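Search products, part numbers, guides
Search
Workshop & Site > Tool Storage > Canvas Bags > Open and Zip Styles

Sisay Canvas Tool Bag, White with Blue Trim

The Sisay is a canvas bag for hand tools. It is made for people who carry a small working set from the bench to the job and back: maintenance fitters, cabinet installers, theater crew, home repairers. It is sold by Clomitstead and sewn at our shop in Canddale.

The body is white cotton canvas. Blue trim covers the edges and corners, where a tool bag wears first. The trim is stitched through twice, and the thread is the same weight as the thread used in the handles. The bag stands up by itself on a bench, so you can load and unload it with one hand.

We chose white for the body on purpose. Small dark parts such as hex keys, driver bits and black screws are easy to find against it. Canvas does mark with use. Oil stains will fade with washing but will not always come out, and we do not treat a stained bag as a faulty one under the guarantee.

What fits

The bag takes a normal day set: screwdrivers, pliers, an adjustable wrench, a utility knife, a tape measure and a pair of work gloves. Gloves should go in last, on top, so they can be taken out before anything else. Long tools should be stood upright against a side wall with the heavy end down. The bag is not meant for cordless drills with the battery attached or for hammers over framing size. Those belong in a hard case.
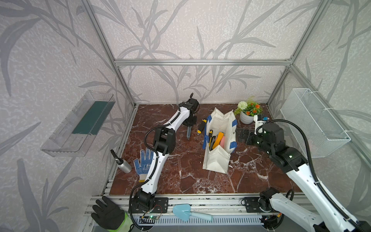
Cotton work gloves are sold separately and do not come with the bag. The pair we recommend is the white cotton style with blue dots. It is thin enough for handling small fasteners and folds flat. Do not use cotton gloves around rotating machinery or with solvents.

Packing the bag

Start with the tools you use least and put them at the bottom. Keep blades closed or sheathed. If you carry loose fasteners, put them in a small lidded tin first, as they will otherwise work down into the seams. Nuria Goicoechea, who runs our sewing room, checks returned bags for wear, and most of the damage she sees is from open blades and loose screws.

Do not hang the bag by one handle while it is loaded. The handles are meant to be held together.

Care

Empty the bag completely and shake it out. Brush off dry dirt. Wash by hand in cool water with mild soap, then reshape it and let it dry standing open. Do not machine dry. The canvas will shrink a little on the first wash and after that will hold its size. Store it dry. Canvas put away damp with steel tools inside will pick up rust marks that cannot be removed.

Specifications

Model: Sisay 108
Body: cotton canvas, white
Trim: blue, edges and corners
Handles: 2, canvas, double stitched
Guarantee: 3 years on seams and handles
Carton quantity for trade orders: 186

Ordering

Single bags ship from Canddale. Trade customers who order by the carton should write to Soledad Villanueva in the sales office before placing the order, so that stock can be held. Orders over 300 bags are sewn to order and take longer. A name or department label can be stitched inside the top edge. Labels have to be ordered with the bag and cannot be added later.

Repairs are done in the same shop. Send the bag empty and clean, with a note saying which seam or handle needs work. Kenneth Espiritu handles repairs and will send a price first if the work is outside the guarantee.

The Sturnis shoulder strap does not fit this model. It needs metal rings, and the Sisay has none.

Page updated February 17, 2026

Tagged: tool bags, canvas, hand tool storage, work gloves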